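Filed under: Company News > Robotics > Training by Demonstration

POSTSIDE OPENS UP LAMETTI, A HAND-HELD WAY TO SHOW ROBOTS HOW TO PICK UP SOFT THINGS

Developers can now record their own two-handed demonstrations without owning, renting or apologizing to a robot

Mon 1 October. Postside today released Lametti, a pair of hand-held grippers and the recording software that goes with them, for teams that want to teach a robot a household job by doing the job themselves. The release includes a starter collection of demonstrations in which people pick up, turn over, straighten and put away the kinds of objects that robots have traditionally dropped, flattened or ignored.

Lametti is meant for small teams. One person straps in, takes a gripper in each hand and does the chore. The software, called Bromix, records the view from each gripper and the view from the person's head, along with how far open the jaws are. A robot arm with matching jaws can then be trained on the result. The person gets to go home.

"We spent a long time asking very expensive arms to learn about knitwear through a joystick," said Romana Kollár, who leads the demonstration group at Postside. "Driving an arm from across the room, it took me most of a morning to pick up one glove. My own hands have been able to do this since I was three. It seemed wasteful not to involve them."

The starter collection contains 200 recordings with gloves and 200 with plush toys. Postside chose the two groups after looking at what had gone wrong most often in its own remote-control sessions, and gloves won by a distance that the company describes as embarrassing. A glove has a cuff, which is the part you want, and fingers, which are the part you get. 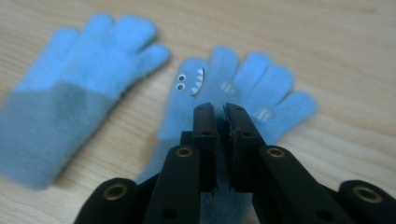

Why gloves, of all things

Most robot training sets are fond of blocks. Blocks are polite. They have edges, they stay where they are put, and when you take hold of one end the other end comes along. Postside used blocks too, and has a model that is excellent at blocks and will tell you so.

Knit fabric has none of these manners. The jaws have to come down on either side of a fold that may or may not be there, close on it, and lift without bringing the tabletop's other residents along. People do this with a little push and a little scoop, and few of them can explain how. Ask someone to describe picking up a glove and you will get a shrug and a demonstration. Lametti records the demonstration and skips the shrug.

The instructions given to Postside's 11 demonstrators were kept short for the same reason. Early versions ran to several pages and specified approach angles. The demonstrators read them carefully and then moved like people defusing something. The current version asks for a normal speed, a clear start and a clear finish, and adds that if a glove falls, you pick it up again and carry on recording. Dropped objects are kept in the collection and labeled as drops. Postside believes a robot should find out early what to do afterward, given how much of its career will be spent there.

Remote control still has its place

Lametti doesn't replace Postside's remote-control station, and the company would like to head off the rumor, which it may have started. Some jobs are better shown on the robot itself. If a task depends on how far the arm can reach, or on the elbow staying out of a cupboard door, a person holding a gripper in free air will cheerfully record motions that no arm can repeat. Bromix now checks each recording against the arm you plan to use and flags the stretches it can't follow. In testing, the flag most often meant that the demonstrator was tall.

The two methods can be mixed. A typical plan is to record the bulk of a task by hand, train on it, watch the robot try, and then use remote control for the specific moment at which it loses its nerve. Bromix stores both kinds of recording in the same format, so the training code doesn't need to know which is which. Earlier Postside tools stored them in two formats, with a converter in between written by an engineer who has since moved to a different field.

Toys with opinions

Plush toys were added for a different set of problems. They are thick where a glove is thin. They squash, they spring back a little, and they tend to have smaller things stuck to them. The jaws must decide whether they're holding the toy or something attached to the toy, and those are very different afternoons.
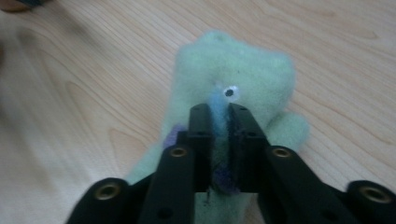

A firm grip on a trimming can look, to the model, exactly like a firm grip on the whole animal. The difference shows up during the lift, when it is a bit late. For this reason each plush recording in the collection carries a short note from the demonstrator saying what they meant to take hold of and what they ended up with. The notes are typed in plain sentences and have been left as written, apart from one that was mostly about lunch.

"The notes started as a way to settle arguments," Kollár said. "We'd watch a recording and two of us would be certain it was a good grasp and two would be certain it was a disaster. So we asked the person who did it. Very often they said it was neither, they were just moving the thing over a bit so they could get at it properly. That's useful. Robots are terrible at moving a thing over a bit."

Small corrections of this sort are a large part of the collection, and Postside has resisted trimming them out. An earlier edit of the plush set removed every nudge and second try in the name of tidiness. The model trained on it had lovely posture and gave up at the first difficulty.

Two hands, mostly cooperating

Both grippers record together, and the starter tasks include some that need them both: one side holds, the other side straightens or takes over. Handing an object from one gripper to the other proved to be the hardest thing to teach by remote control, where the operator has to remember which joystick is which hand while also having hands. With Lametti the handover takes as long as a handover usually takes. The head view gives the model the wider layout of the table, and the two gripper views cover the close work, where a person's own knuckles would otherwise be in the way.

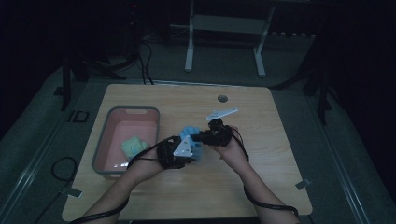 Caption: A demonstrator works with two hand-held grippers over a light wooden table, with a plastic basin to the left.

The cables are the subject of most of the feedback so far. Postside has read all of it. Each gripper has one, and it runs back along the forearm, where it can be clipped to a sleeve. A wireless version was built and tried, and it recorded beautifully until the batteries ran down, at which point it went on appearing to record beautifully. The cables stayed. The manual now has a page on routing them, and a second page on routing them again.

First outside user

Vávra, a workshop that sorts and repairs secondhand children's clothing and toys, has been using Lametti since April. The workshop has one robot arm, bought used, and no robotics staff. Its sorters recorded demonstrations at their own tables in the quiet part of the day and sent them to Postside for training.

Results have been mixed in an encouraging direction. The arm now puts single gloves into a bin reliably enough that the sorters have stopped watching it, which they regard as the true test. It doesn't pair gloves. It has been shown how to, and on its better days it places two gloves next to each other with great care, but they are seldom the same two gloves. Hats with ear flaps are treated as gloves. Vávra has asked that this be fixed before winter, and Postside has said that it will try.

What's in the release

The Lametti kit contains a left gripper, a right gripper, straps, cables, a head mount and a printed card for lining everything up before you start. The card should be kept flat. Folding it produces a robot that reaches slightly to the left of everything.

Bromix is included, along with the full starter collection, the demonstrators' notes and the instructions in their short form. The long form is available on request to anyone who wants to see how bad it was.

The first batch is limited to 50 kits. Postside is asking teams to apply with a sentence or two on what they want to show a robot and why the robot hasn't managed it so far. Applications from schools and repair shops are welcome, as are tasks that sound too dull to mention. Dull tasks are the ones people are keenest to hand over. Laundry has been proposed many times already and can be taken as read.

Teams that already use the Postside remote-control station can update Bromix at no charge and keep their existing recordings. The update converts them on first launch. It takes a while and shows a progress bar, which should be regarded as a mood.

About Postside

Postside makes tools for teaching robots by demonstration, by hand or by remote control. It was founded by people who had each, separately, been paid to watch an arm miss a cup. The company sells to workshops, labs and small manufacturers.

Press contact: Romana Kollár, demonstration group, Postside. Interviews can be arranged on weekdays. Journalists who visit will be offered a turn with the grippers and should wear short sleeves.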